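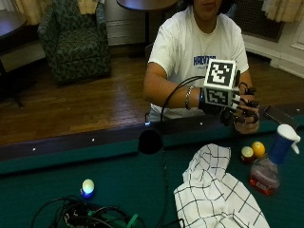 Filtering wrist pose from a marker cube when the hand turns away

Posted 19 Aug 2024 by Malachy Keogh

Most of my notes on the Trovau pipeline so far have dealt with finger joints. The fingers were the part I expected to be difficult, and they have been fairly well behaved. The wrist has taken up most of the summer.

A quick recap for anyone who skipped the earlier posts. The glove gives joint angles for the fingers relative to the back of the hand. It has no idea where the hand is in the room. For that there is a white cube on the back of the glove with a fiducial pattern on its faces, and a fixed camera that looks for those patterns. Each detected face gives a full six-degree-of-freedom pose. Put the two together and you have fingertip positions in table coordinates, ready to be retargeted to whatever hand you want to train a policy for.

The table in this case is a pool table. It is flat, it is heavy enough that leaning on it does not shift the camera calibration, and green felt gives very few false marker detections. The one thing I would change is the rail, which raises the forearm and pushes the wrist into extension when the arm is laid across it.

The problem

With two faces of the cube in view the pose is good. The corners of the two faces are not coplanar, so the solver is well conditioned and the answer is stable from one frame to the next. With one face in view it is a different matter. A single planar square seen nearly head-on has two pose solutions with almost the same reprojection error, and the solver will pick between them based on noise. In the log this shows up as the wrist flipping back and forth about an axis in the image plane. The translation hardly moves. The rotation jumps, and because the fingertips are a hand's length away from the cube, a rotation error turns into a large position error exactly where it matters.

The usual advice is to take the solution with the lower reprojection error. I did that first. It is right most of the time and wrong in bursts, and a burst in the middle of a grasp ruins the demonstration.

What I tried

Method 1 was a plain low-pass filter on the rotation. It hides the flips by averaging them, so you get a wrist that is wrong by half as much for twice as long. I kept it for one afternoon.

Method 2 was a constant-velocity Kalman filter with a gate on the innovation. If a measurement falls too far from the prediction it is thrown away. This works until the filter locks on to the wrong solution, at which point it rejects all of the correct ones with great confidence. Recovery depends on a timeout, and there is no good value for the timeout. Short ones let flips through and long ones lose the grasp.

Method 3 is the one I am now using. Both planar solutions are kept for every single-face frame, each with its own weight, and the choice is put off until the whole sequence has been recorded. Since the data are for offline training there is no reason to decide in real time. The sequence becomes a small graph with at most two nodes per frame. The cost of a node is its reprojection error, and the cost of an edge is the angular acceleration implied by going from one node to the next. Frames with two or more faces in view have one node only and act as anchors. The best path comes out of a standard Viterbi pass.

Strictly speaking, acceleration depends on three frames and a first-order graph only sees two. I carry the previous choice along in the state, which takes it from two states to four. The run time is still small next to marker detection.

Results

I ran all three on the same set of 1,000 recorded reaches. A flip is counted when the estimated rotation departs from the hand-checked reference and comes back within the same reach. With Method 3, 20 reaches still contain at least one flip. I have not tabulated the other two with the same care, but both were bad enough that I was throwing out demonstrations by eye before I got to the end of the set.

I went through the 20 individually. Nearly all have the same cause, a long stretch with one face in view and no anchor at either end. The smoother then has nothing to tie it down, and two entire trajectories, one a mirrored version of the other, cost almost the same. The remainder were bad corner detections from motion blur, which is a separate problem with a known cure (shorter exposure and more light).

Cables

One effect I did not account for in January, when I wrote the first version, is cable load. The leads come off the glove and loop back over the forearm. When the arm extends they pull, and the cube moves slightly with respect to the knuckles. The transform from cube to hand is then no longer constant, although the whole pipeline assumes it is. For reaches toward small objects near the rail, such as a phone lying flat, this offset was larger than the remaining filter error. I now re-estimate the transform at the start of each session with the arm in two positions, near and extended, and interpolate on forearm distance. It is crude and it took most of the bias out.

Strain relief closer to the wrist would be the better fix. I have a clip design from the Gokham rig that should fit with minor changes — the strap width is different.

Limits

The smoother needs the future, so it is no use for teleoperation. Padhraic's fixed-lag variant on the Trisden branch gets part of the benefit with a short delay, but I have not tested it on this data.

The acceleration cost also assumes that people move smoothly. They do, except at contact. Knocking the hand against the rail produces a real spike that the cost function dislikes, and in a few cases the path bends to avoid it. Lowering the weight near detected contact helps. The contact signal is itself derived from the finger angles and I do not trust it much yet.

Next on the list is a second camera, placed low and to one side, which should turn most single-face frames into anchors. The calibration code for it is in the Ó Flaithearta repository and still expects the old board dimensions, so that gets fixed first.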